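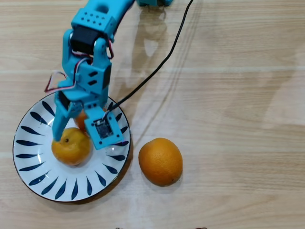 Round plate, wooden table.

Marion Menzies
16 September 2026

Our parish in Cusstead is merging with Grovimville. The bishop's letter ran to 2,298 words and the word "merging" wasn't among them. We are "journeying into partnership".

Grovimville has the heating. We have the organ. You can see how the talks will go.

First joint meeting last night, on Mass times. Three hours. Half past nine suits us, ten suits them, and a quarter to was described by a man in the second row as "the sort of thing Anglicans do".

Then the name. We are St Mathias, they are Our Lady. Somebody suggested using both, and we spent 18 minutes on which goes first. I'd have thought that one was fairly settled.

Fr Surent drove between the two of them all summer and has asked, very politely, whether anyone has thought about Christmas. Two Midnight Masses, one priest, six miles of lane. One of them is going to be at eight – I have my suspicions which.

The roof appeal still stands at £2,000, by the way. Grovimville would like to know if that's "ours" or "everyone's". Grovimville can wait until December.

Next meeting is at their place. I'm told there will be cake, and I'll be taking my coat off for once.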